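14/01/2021 — garment folding, outerwear

Continued from the shirts. Target for this block is one fold sequence that works for anything padded, without a table, on an ordinary bed.

Sequence as agreed with Nyokabi:

1. Jacket face down, zipper closed, hood flat above the collar.
2. Sleeves in across the back, cuffs toward the opposite hem corner.
3. Sides to center, press from hem to collar.
4. Roll from the hem, tuck into hood.

Step 3 is the weak one. Padded baffles hold air and spring back once pressure comes off. Lautaro waits 30 seconds with a forearm across the back before rolling; I tried 9 and the roll opened again. Wafula wants 40. Leave it at 30 for now.

The cover matters more than expected. Nylon slides on the smooth Langat sheet and the whole garment walks toward the foot of the bed. The striped spread has enough nap to hold it, and the stripes are handy for squaring the hem. Keep using it.

Start state for the bunched set: no smoothing, hood wherever it falls.
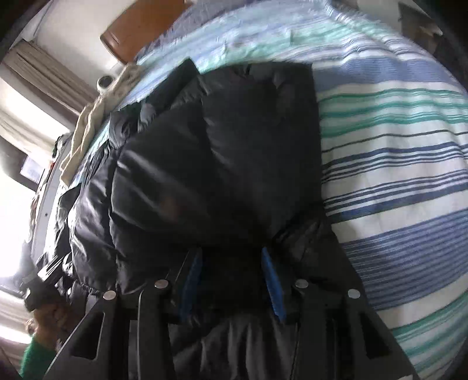

*Black puffer on the striped spread, bunched, hood up against the cover.*

Open points:

- Hood tuck: Gion does it inside out, I do it right side out. Pick one.
- Fleece from the Burkell bag not started.
- Kiprono to bring a longer coat; check whether step 2 needs a second sleeve fold.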